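Grondar Hand-Held Gripper Pair — Club Kit

Print this page | E-mail to a friend

I run the after-school robotics club at Lamont, and this is the kit I reach for most! 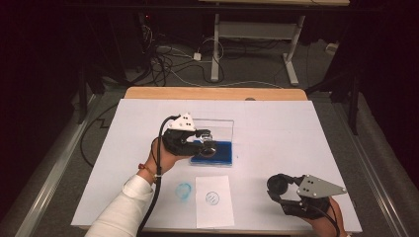 You get two grippers, one for each hand, plus the cables. My students pick them up in minutes (okay, Nga Ninh took one practice round and then beat me). We do small tabletop jobs with ours — cards, boxes, stamping — and save every run for the spring project. Club price is $150 a pair, and spare finger pads come in bags of 20.

Filed under: Classroom & Club Gear

Recently viewed:
Eltoveo Finger Pad Refill
Clurnum Cable Clips
Grondar Carry Case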